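Model A-frames in greyboard: effect of openings near the apex
Project report, Structures and Materials module
Wendelin Imhof and Keir Moffat
Supervisor: Dr Geddes

1. Background

The covered market at Grevovthorpe is carried on a row of timber A-frames, each made of two inclined legs joined by a tie a short way above the floor. At some point holes were cut through several of the legs close to the top, to take pipes. The market trust asked the department whether the cut frames should be treated as weaker than the others. A full survey was outside the scope of a student project, so we set out to answer a smaller question: how much does an opening near the apex change the load a model A-frame will carry?

2. Method

All models were cut from 2 mm greyboard. We used one sheet direction throughout, as greyboard is stiffer along the grain than across it and early trials gave scattered results when this was ignored. Each leg was laminated from strips of the same board with PVA and left under a flat weight overnight. The legs were joined at the top with a glued gusset on each face. The tie was a cotton cord, tightened until just straight.

Two sets were made, with seven frames in each. Set P had plain legs. Set C was identical except for a round hole punched through each leg just below the gusset.

Frames were stood between side guides to stop them falling sideways and loaded vertically at the apex. The load was increased by adding water to a suspended container at a steady rate. We stopped when the frame gave way or when the apex had dropped so far that it touched the stop bar. The water was then weighed and the load calculated, including the weight of the container and hanger.

3. Results

The mean failure load was 193 N for Set P and 154 N for Set C, a reduction of a fifth. The spread within Set C was wider. Most plain frames failed by the leg bowing outwards at mid-length. Most cut frames creased at the hole. One frame in Set C failed at the tie knot and has been left in the mean, since we had no fair rule for leaving it out.

4. Discussion
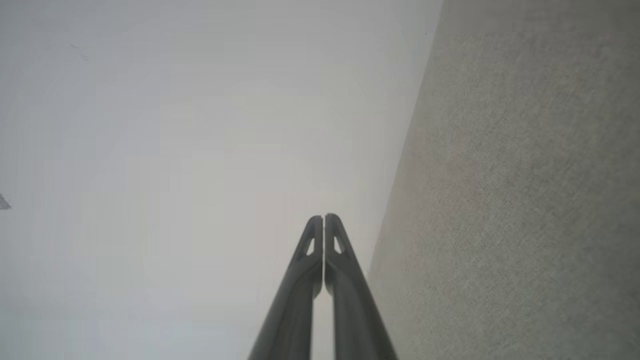
Where an opening is placed, and what shape it has, ought to matter as much as its size. Our holes were round because we only had a round punch, and they sat at the point where the gusset ended, so the change in stiffness and the loss of section fell in the same place. This was a weakness in the design of the test. A triangular opening could keep its sides closer to parallel with the edges of a tapering leg. The two grey gripper fingers have an arrangement of this kind: they lean together into a narrow upturned V, almost touching at the tips, and each has a small triangular opening near the top. They are a different kind of part and were not tested, but the layout would be a sensible third set for the frames.

The results should not be scaled directly to the market. Greyboard creases in a way that sawn timber does not, and our joints were stiffer in proportion than pegged ones.

5. Further work

Set C should be repeated with the holes moved clear of the gusset. The cord tie should be replaced with a glued strip – the knots slipped more than once during setting up, and the frames had to be re-tensioned before loading.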